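# Adding your first index in PostgreSQL

The commands were run on PostgreSQL, but most of them carry over to other databases with small changes.
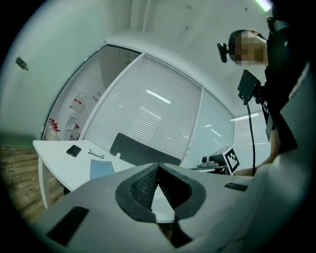 *Gray gripper with black finger pads, person in dark clothing at right.*

You need a table with enough rows to make a slow query noticeable. I'm using the `orders` table from Watia, a small stock-keeping app. It has these columns:

- `id` (primary key)
- `customer_id`
- `warehouse`
- `status`
- `created_at`

A primary key gets an index automatically. The other columns don't, and that includes foreign keys. People often assume `customer_id` is indexed when it isn't.

## 1. Find out what the query is doing

Put `EXPLAIN ANALYZE` in front of the query:

```sql
EXPLAIN ANALYZE
SELECT id, status, created_at
FROM orders
WHERE customer_id = 2918;
```

Look for the words `Seq Scan on orders`. That means the database read the whole table and threw away the rows that didn't match. On my copy this took 300 ms to return 12 rows.

Careful: `EXPLAIN ANALYZE` really runs the statement. If you put it in front of a `DELETE`, the rows are gone. Wrap it in a transaction and roll back:

```sql
BEGIN;
EXPLAIN ANALYZE DELETE FROM orders WHERE status = 'void';
ROLLBACK;
```

## 2. Create the index

```sql
CREATE INDEX orders_customer_id_idx
ON orders (customer_id);
```

The name is up to you. I use table, column, then `idx`.

A plain `CREATE INDEX` blocks writes to the table until it finishes. On a live system use this instead:

```sql
CREATE INDEX CONCURRENTLY orders_customer_id_idx
ON orders (customer_id);
```

It is slower and can't run inside a transaction block. If it fails partway it leaves an invalid index behind, and you have to drop that before trying again.

## 3. Check again

Run the query from step 1 a second time. You should now see `Index Scan` or `Bitmap Heap Scan`. If you still get a sequential scan, check these:

- The table is small. With 2,000 rows the planner may decide that reading everything is cheaper, and it's usually right.
- The statistics are old. Run `ANALYZE orders;` and try again.
- The column is inside a function. `WHERE lower(warehouse) = 'dullidgate'` won't use an ordinary index on `warehouse`. You need one on `lower(warehouse)`.

## 4. Two columns in one index

Say you often list the orders for one warehouse, newest first:

```sql
SELECT id, created_at
FROM orders
WHERE warehouse = 'Gosselin'
ORDER BY created_at DESC
LIMIT 29;
```

One index can cover the filter and the sort:

```sql
CREATE INDEX orders_warehouse_created_idx
ON orders (warehouse, created_at DESC);
```

Order matters - put the column you filter with `=` first. This index also helps queries on `warehouse` alone. It does little for queries that only use `created_at`.

## 5. Remove what you don't use

Every index has to be updated on insert, and on many updates too. To see which ones are never read:

```sql
SELECT indexrelname, idx_scan
FROM pg_stat_user_indexes
WHERE relname = 'orders'
ORDER BY idx_scan;
```

An `idx_scan` of 0 after a normal month of traffic makes an index a candidate for removal. Leave primary keys and unique indexes alone, they enforce rules even when no query reads them. If you have read replicas, check there as well - the counts are kept separately on each server.

```sql
DROP INDEX CONCURRENTLY orders_status_idx;
```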